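At Follthorpe, the arms take the repeat work

Maysoun Karaki has worked in assembly at Follthorpe for 15 years. When the company brought in robot arms in November, she moved from the bench to looking after them. 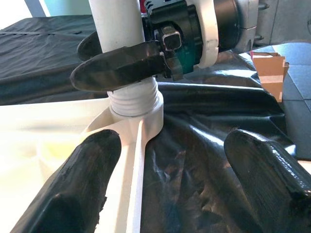
"I used to do the same job all shift," she says. "My wrists were bad by the afternoon. Now I set up the parts, watch the arms and step in when a grip goes wrong."

That still happens. White plastic is hard for the cameras under bright light, she says, and a pole held at a slight angle won't seat in its collar. She keeps a log of every stop, with 728 entries so far.

Tala Farah, who runs the shift, says all 34 people on the floor kept their jobs, though 4 changed roles. Not everyone liked it.

"Some people miss the talking," Farah says. "You used to sit across from someone. Now you stand by a machine."

Karaki got a small raise with the new role and asked for more training, which starts next month. "I want to fix the arms myself," she says. "Right now I still have to call someone."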